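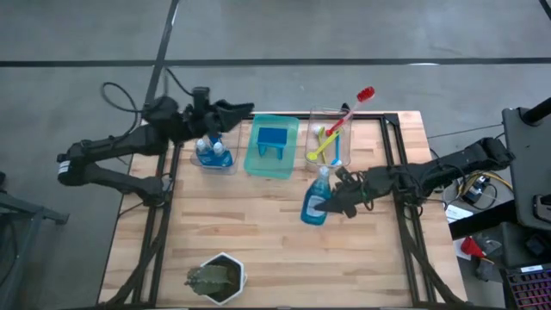
Last changed: 2021-01-16

From: Hajnalka Szekeres
To: bench-users list
Subject: Re: Containers on the shared table, what goes where

Levente Barta wrote:

> The three containers at the back of the worktable have no labels. I put
> the utensils away after the last session and guessed. Is there a fixed
> order? Also, may the spray bottle live in one of the bins, and is
> anything safe to use on the wood? The label on the oil can is gone.

Levente,

There is a fixed order. It was settled in June and never written down, so take this as the written version.

Left: clear plastic bin. It holds the blue item with the two white caps, and nothing else. The caps stay up. Do not lay it on its side to make room for other things.

Middle: the teal-green tray. The small blue stool goes in it, standing on its legs, toward the back. The front part of the tray stays free for whatever is being sorted that day, and is emptied at the end of the session. The tray has slightly raised edges, so small parts that roll will usually stay in, but it will not hold a spill of any size.

Right: clear container, colored utensils. Your guess was correct. If a utensil does not fit, take it to the shelf. Do not start a second container.

All three stand in one row along the back half of the table. The front half is working surface. Please do not turn the tray the other way to gain space; it then takes up part of the front half and the next person has to move it.

Spray bottle: it does not go in a bin. The utensil container is open and a leaking nozzle would drip on things that then need washing. Set the nozzle to closed and stand the bottle on its base.

Wood: the top is butcher block and should be treated as such. For ordinary cleaning:

1. Lift the containers off. Do not slide them; grit under a bin leaves scratches along the planks.
2. Spray the cloth, not the table.
3. Wipe with the grain, end to end.
4. Dry with a second cloth within 2 minutes.
5. Put the containers back in order, left to right.

The oil can is the Wener board oil. One coat, 50 ml for the whole top, left for 4 hours before wiping off. Botond Farkas has the spare can and is relabeling both. Do not use the Vundia polish. It leaves a film, and the bins slide on it.

The dark streaks in the planks are grain. Two people have tried to scrub them out. Please stop.

On labels: I would put them on the front face of each bin, low down, where they can be read without lifting anything. Anikó Tóth has a label printer. Suggested text is "BLUE / CAPS UP", "SORTING" and "UTENSILS". If anyone wants other wording, reply to the list before she prints them.

One open point. The tray is hard to see into from the side when it is full, and Sivaprasad Naidu has asked for a fully clear one. Curusen sells clear trays but I do not have the dimensions. If someone can measure ours (outside length and width, and the height of the edge), send me the numbers and I will compare.

Hajnalka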